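Altmont, laundry and sorting room, walk-through 7, checked by Bontu Tsegaye

- [x] Extinguisher tag current. The tag says so; I'd still like it weighed.
- [ ] Exit sign lit. Flickers. "Fixed" in July, supposedly.
- [x] Dryer lint trap clear – on inspection mornings it always is.

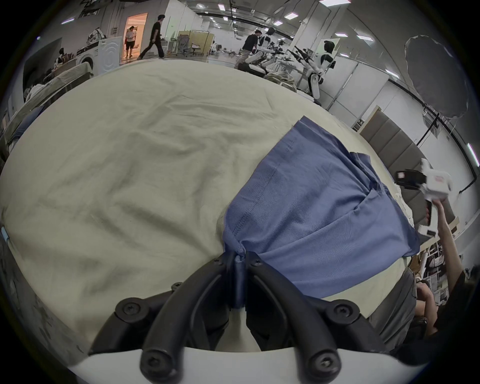
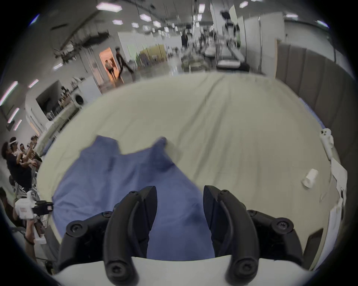 - [ ] Dryer vent duct. Hendriks claims it was cleaned. No invoice, so not ticked.
- [x] Breaker panel clear for 3 feet.
- [ ] Eyewash station. Weekly log filled in with one pen, one handwriting. Ask Zinash Wolde.

Recheck before sign-off.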